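Site Visit Report: Open Day at the Jellholm Automation Lab
Joon-young Yoo
Intro to Automated Systems, Section 2
12/10/2023

Why I went

The assignment asked us to visit a working automation site and report on one system in detail. My first choice was the bottling line at Disdale, which stopped answering my emails in November. Jellholm was holding an open day, it was on the bus route, and the flyer said refreshments. I signed up with over 18 other people from the program, most of whom had also read the word refreshments.

The site

Jellholm rents the ground floor of the old Castellanos furniture store. The showroom windows are still there, so people waiting for the bus can watch the research. We got visitor stickers, a safety talk, and a map on which every room was labeled "Lab." The tour had four stops. Three of them were slides. I will cover the fourth.

The coffee station

The station is part of a project called Utov, which looks at how two-armed robots handle objects made for human hands. Our guide explained that coffee is a useful test because the parts are awkward and the public already has opinions about the result. I agree on both points. A glass vessel is smooth and round and gives a hand very few good places to hold it, and the person behind me had opinions before the robot had moved.

We stood behind a strip of yellow tape and were asked not to lean on the table. The demo used a white tabletop, a steel tray and a coffee machine with a red handle. The robot held the vessel with its right hand, the palm and one black finger on the side and a white thumb across the front. The vessel was nearly full, and a round mesh strainer sat on top, under the chrome spout. The left arm stayed up over the table and left the glass alone, a work style I recognized from group projects.

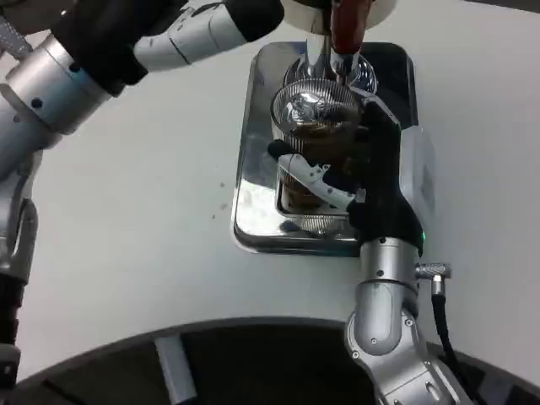 What I learned from the staff

Most of my questions were about grip force. Too little and the vessel slides, too much and somebody goes to get a broom. The team said they tune the grip on plastic vessels first and move to glass when they feel brave. They have logged 2,125 grasp attempts since the project began, and the software keeps all of them, including the ones people would like it to forget.

I asked for the breakage number and was told it was "being compiled." I asked how long a full run takes and got a real answer, 51 seconds for the handling steps, not counting the brewing. I can beat that at home, although I have never been asked to do it in front of a crowd.

The tray also deserves a mention. I had taken it for decoration. One of the engineers told me it gives the robot a fixed place to return the vessel to, and it catches drips. There were a few dark specks on the table to the left of it anyway, so the second job could use some work.

Problems with this report

I saw one station on one day, from behind tape, with a tall person in front of me for part of it. I did not get to see the control screen. My notes on the wrist joint say "silver, screws, green light," which will not help anyone build one.

If I did this again I would ask to see a failed run, and I would bring a stopwatch so that my timing did not come from the people being timed. The refreshments were in Lab, past the other Lab. The coffee there came out of a thermos.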